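4. Programador de riego Melteck: puesta en marcha en el huerto

Antes de empezar: grifo cerrado, manguera vaciada. Pilas nuevas, no las del año pasado.

4.1 Montaje

1. Enroscar el adaptador al grifo. A mano, sin llave. Con llave se raja la rosca.
2. Comprobar que la junta está en su sitio. Si falta, gotea siempre.
3. Enroscar el programador con la pantalla hacia fuera.
4. Conectar el filtro y despues el tubo principal. En ese orden.
5. Abrir el grifo despacio, un cuarto de vuelta. Mirar si pierde. Si no pierde, abrir del todo.

PRECAUCIÓN: no montar el programador tumbado ni enterrado. Entra agua en el hueco de las pilas y la garantía no lo cubre.

4.2 Programación

1. Pulsar SET hasta que parpadee la hora. Ajustar. Ojo con el cambio de horario, no lo hace solo.
2. Elegir línea. Línea A: bancales. Línea B: semilleros y macetas.
3. Línea A, en julio: 26 minutos, una vez al día, antes de que salga el sol.
4. Línea B: 9 minutos, mañana y noche. Con calor fuerte, subir un poco y mirar la tierra al dia siguiente.
5. Pulsar OK y esperar el pitido. Sin pitido no guarda.

Nota: al quitar las pilas la memoria aguanta 2 minutos. Cambiarlas rápido o toca programar otra vez.

Nota: en otoño, bajar tiempos. En invierno, desmontar y guardar dentro, sin pilas. El hielo rompe la válvula, y la válvula suelta no se vende.

4.3 Depósito de lluvia (opcional)

Solo con el modelo de baja presión. El normal no abre con tan poca fuerza de agua.

1. Depósito Skikent de 3.000 litros, sobre base nivelada. Llenarlo solo cuando esté bien asentado.
2. Malla en la bajante. Sin malla, hojas y barro al filtro.
3. Salida del depósito al programador, tubo lo más corto posible.
4. Probar con una línea abierta. Si el último gotero no moja, subir el depósito.

PRECAUCIÓN: tapa siempre cerrada. Niños, mosquitos, algas. Agua no potable, poner el cartel.

4.4 Limpieza del filtro

Cada dos semanas en temporada. Cerrar grifo, desenroscar el vaso, aclarar la malla a contrachorro, montar. Nada de cepillo metálico. Si la malla está rota se cambia, no se cose ni se pega.

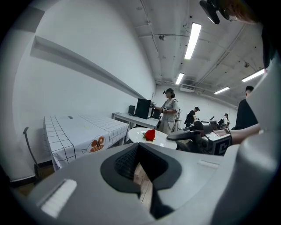
Alhassan: a mí la línea B no me arrancaba aunque daba el pitido, y era el filtro, montado al revés. La flecha va hacia el tubo, convendría ponerlo en el paso 4.

Añadido: flecha del filtro siempre hacia el tubo principal. Si está al revés, cerrar grifo, girar, volver a probar las dos líneas.

4.5 Si no riega

Pantalla apagada: pilas.
Pantalla encendida y sin agua: grifo, filtro, tubo doblado. Por ese orden.
Riega y no para: válvula sucia. Cerrar el grifo y desmontar.
Riega a deshora: revisar el reloj (ver 4.2, paso 1).

Recambios: juntas y mallas, en el almacén de Dirnadstead. Llevar la pieza vieja para comparar la medida.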